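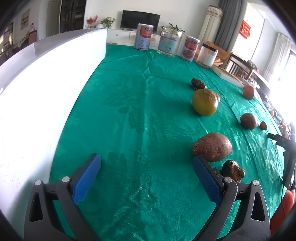 Plendusano finds home-recorded gripper data helps less than hoped

Teaching a robot to pick things up by recording people doing it at home, with a hand-held gripper and a camera, is often sold as the cheap road to useful machines. A study released this June by Plendusano, the research arm of Skillum, suggests the savings are real and the usefulness is still open to question.

The team compared two ways of building a training set for picking up irregular objects. One set was recorded on a fixed bench in the laboratory at Karpenko House. The other was recorded on ordinary tables in people's homes, with whatever happened to be standing nearby left where it was. Rough stones were among the objects chosen, as no two offer the fingers the same surface and there is no handle to aim for.

After checking, 1783 home recordings were kept for training, against 1427 from the bench. The same control program, known as Drollance, was then trained on each set separately and tried on a robot arm in rooms it had not met before.

The home-trained version did better at choosing which object to reach for when the background was busy. It did not do better at closing on the object and keeping hold of it. On stones with a crusty or uneven face, the two versions could not be told apart with any confidence, and the authors say so in the second paragraph of their report.

"We have all seen the videos in which a robot clears a table and everyone claps," said Melaniia Nazarenko, who led the study. "I would like to know how many tries were left out. We have published ours, including the ones where the arm pushed a stone across the cloth and then closed its fingers on air."

Nazarenko also warns against reading the result as a victory for more data. The home set was larger, and the team has not yet repeated the test with the two sets cut to the same size. Until that is done, some of the gain may come from quantity alone. Patterned and shiny tablecloths are a further worry. The home version may have learned something about cloth that will be of little help on a bare worktop.

Ivan Romaniuk, who ran the trials, is doubtful about the claim that anyone can record good data after a few minutes' practice. "People are very good at making up for a bad grip," he said. "They feel the stone start to turn and they shift their wrist. The camera records the movement but the program has no idea why it was made."

Three changes are planned for the next round: equal-sized sets, a force reading at the finger pads, and a group of testers who had no part in the recording. Skillum has said it will not offer Drollance to customers on the strength of the present result.

The report, the full list of trials and both training sets can be had on request from the Plendusano press desk, which is open until 4 pm. Requests for filmed demonstrations will be considered, on condition that failed attempts are shown as well.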